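thread on the wall road out of Prurnimbridge, as several of you asked after my moan this morning

so. council patched it in March. one long squiggle of filler down the middle and off they went. Virgil Munteanu reckons he's sent them 93 emails since, I believe him

the seam on the left is what bothers me most. runs along more or less with the kerb, thin, easy to miss, and if you're on skinny tyres it's a horrid thing to ride near. Tamara Pascu came off there last year – wrist, not pretty

also the shade. trees on one side, big one on the verge by the wall, so you get dappled bits all over the tarmac and cant tell shadow from hole

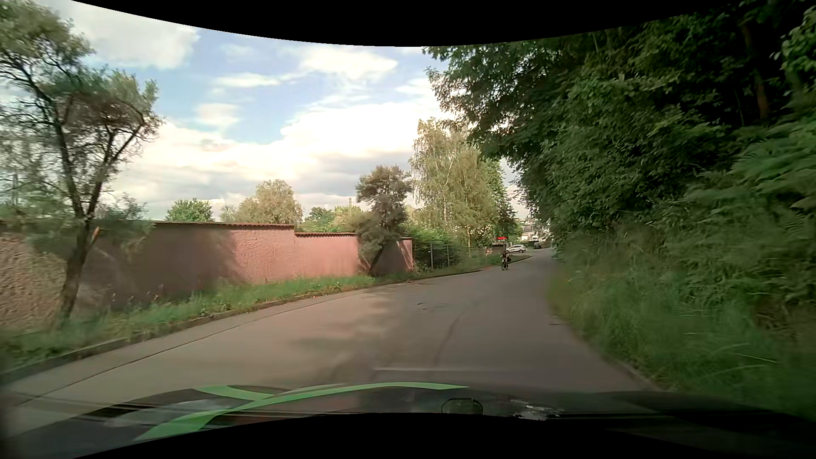 Who do I report a pothole to?
The county highways page, there's a form, takes two minutes. Put the nearest house number or they bin it

verge wants a strim as well while they're at it. weeds getting tall by the wall

petition is at 324 names now, we need 568 before they'll put it on the agenda. dont ask me why 568

paper copies in the Medden cafe if you hate forms. Ecaterina Zamfir has the clipboard till four

please go slow round the bend meanwhile, ta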